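Karna Path Patch
Cold-applied repair mix for asphalt paths and light-duty lanes

Item: Karna Path Patch, medium grade
Supplied by: Grilledholm Surfacing Supply
Pack: sealed pail
Pallet price: $2,490, delivered

Overview

Karna Path Patch is a ready-mixed bituminous repair material for shallow defects in existing asphalt. It is intended for footpaths, park paths, shared-use trails and private lanes with occasional vehicle traffic. The mix is placed straight from the pail and compacted with a hand tamper or plate compactor. No heating equipment is needed.

Typical defects

The medium grade suits areas where the top layer has broken up but the base is still firm. The usual signs are a pale, rough patch against darker asphalt, grit collecting at the surface, and chips of stone along the walking line. Probe the area with a bar before ordering. If the bar sinks, the base has failed and a surface repair will not hold.

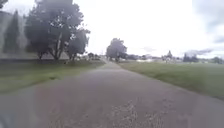
Worn path surface with a broken-up patch in the foreground and a soft grass edge.

Technical data

Aggregate: crushed stone, 6 mm nominal maximum
Binder: modified bitumen, solvent-reduced
Minimum compacted depth: 15 mm
Maximum compacted depth per layer: 40 mm
Placement temperature: 5 °C and rising
Foot traffic: immediately after compaction
Color: black at placement, fading to gray with exposure

Placement

Cut back to sound material and square the sides. Sweep out all loose stone and dust. Damp surfaces are acceptable — standing water is not. Brush Ahmadpour edge primer onto the vertical faces and let it turn tacky. Fill slightly proud of the surrounding surface and compact from the edges inward. Dust the finished patch with dry sand before opening to wheels.

Unkerbed edges

Many older paths and park roads meet the grass with no raised curb. A patch that runs out to the verge needs side support during compaction. Set a timber board along the line, compact against it, then remove the board and backfill with soil to just below the finished level. Keep backfill off the running surface, where it holds water.

Mottled or weathered asphalt with no loss of material does not call for patching. For general surface wear, see Plesness Surface Dressing, sold separately. 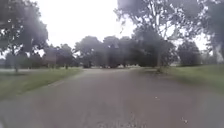
Storage and ordering

Keep pails sealed, upright and under cover. Reseal part-used pails with the inner film pressed onto the mix. Orders over 200 pails ship direct from the plant; allow extra lead time from November. Safety data sheets are included with each delivery.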